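Two arms, one basket and a long conversation about T-shirts

I'd been meaning to get someone from Usden on the phone since November, when their two-arm laundry cell started turning up in trade newsletters. Usden rents the thing out by the month to small hotels and launderettes. When we finally spoke, the firm's product lead had a cold and a lot to say. 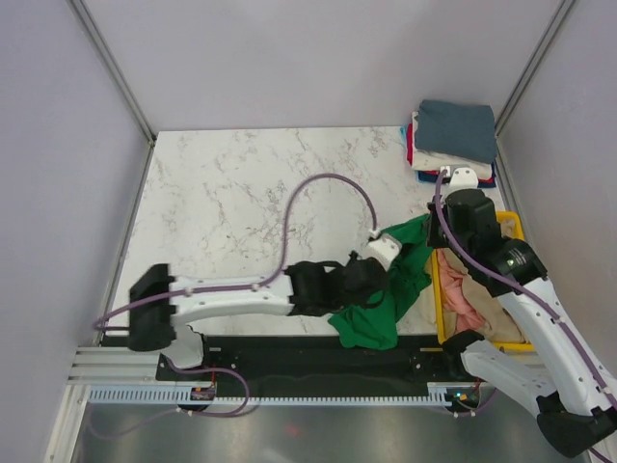
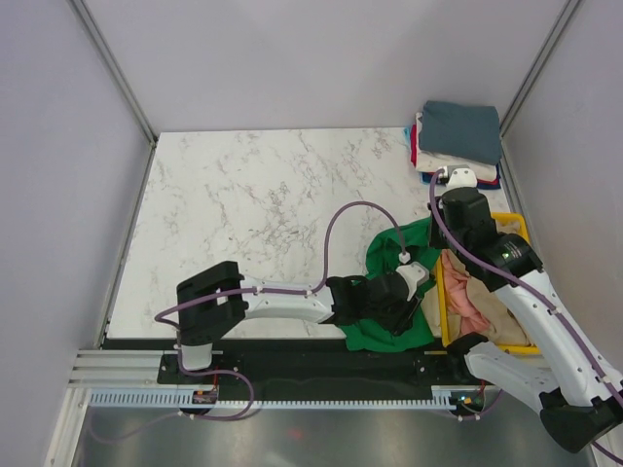
Usden calls the cell the Bovum, and what you pay for is the two arms, the enclosure and a support line. My first question was about the fee, which is 2921 pounds a month, and I said I thought that was steep. "It is if you've only got one bag of washing a day," she told me. "We turn those people away, we really do. You want a steady flow, or you'll be staring at it thinking about the money." Then I asked about the gear itself, as I'd expected something much more hidden away, and in both pictures the toothed rack is right there along the front with a little circuit board near each end. She laughed at that. "Everybody wants a cover on it! We had one. It made every service visit longer, so we took it off and put the money into the cables." The purple ones, I asked? "The purple ones. Easy to spot when you're checking for wear."

I wanted to know what it's like on the first morning. It comes on a pallet, apparently, and two fitters set it up in 4 hours, which she admitted was once nearer a whole day. You get a short training session and a laminated card (she's very proud of the card). After that the weekly jobs are yours: wipe the top down, check the gripper pads, pick the fluff out of the rail. "Fluff is our whole life," she said. "I dream about fluff."

So what can't it do? She was quicker to answer than I'd expected. Fitted sheets are out. Anything with long straps is a nuisance. Dark clothes are harder work than bright ones, especially when one lands on top of another, and she says the software update planned for next year is mostly about that. I asked whether I'd be better off with the Pascu, the rival everyone mentions, and she wouldn't bite. "Try both. Ours has two arms and you can see everything it's doing. If you don't care about that, theirs takes up less room."

The customer she talks about most is Vusano, a launderette chain that puts around 900 items a week through its cell. They kept all their staff, she says, and moved them to ironing and the front counter – I haven't been able to check that, but I've asked for a visit.

There's a minimum term of six months, by the way, and delivery is extra. I'd ask about both before signing.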